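How to Oil a Wooden Cutting Board and Keep It Flat

I have used wooden boards in my kitchen for many years, and I ruined two of them before I learned how to take care of them. One got a long crack, the other bent so much that it was rocking on the counter. In this page I write down the method I use now. It is simple, but it needs patience.

What you need

Food grade mineral oil, 300 ml is enough for several boards
Two clean cotton cloths without lint
Fine sandpaper, 220 grit
Coarse salt and half a lemon
A rack, or two thin sticks of the same height

Please do not use olive oil or sunflower oil. They become sticky after some weeks and the smell is not nice. My friend Seo-ah Sun uses walnut oil and she is happy with it, but you must think about guests who have a nut allergy.

Step 1. Clean the board

Put the salt on the board and rub it with the cut side of the lemon. Leave it for five minutes, then wash with warm water and a little dish soap. Wash both sides, even if you use only one. When one side takes more water than the other, the board starts to bend.

Step 2. Let it dry

Stand the board on its long edge in a place with moving air. Do not put it near the heater or in the sun. I wait one full night, and in December, when my kitchen is more humid from cooking soup, I wait two nights.

Step 3. Sand it lightly

Washing lifts the small fibers of the wood, so the surface can feel rough under your hand. Sand always along the grain and do not press hard. Look at the direction of the lines before you start. Wipe away all the dust with a cloth that is only a little damp, and wait again 90 minutes.

Step 4. Put on the oil

Pour a spoon of oil in the middle and spread it with the cloth. Do the top, the bottom and all the edges. The short ends drink the most oil, so go over them a second time. Place the board on the rack for the night, then wipe off what is left. If the board is new, repeat this the next day.
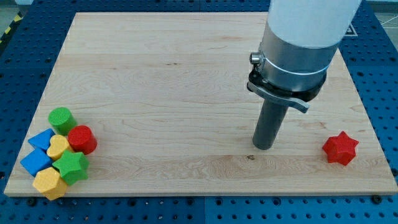

Pale maple shows its fine grain lines and small dark spots. Small knots need the same oil as the rest.

How often to repeat

I oil my board every 28 days. If you cook less, you can wait longer. A good test is to drop a little water on the wood. When the drops stay round, there is still enough oil. When the water goes in and leaves a dark mark, it is time.

If the board is already bent

Lay it with the hollow side down on a damp towel and leave it overnight. Check it in the morning, and if it is flat, dry it on its edge and oil both sides. With a small bend this works for me most of the time. A crack is a different matter and needs glue and clamps.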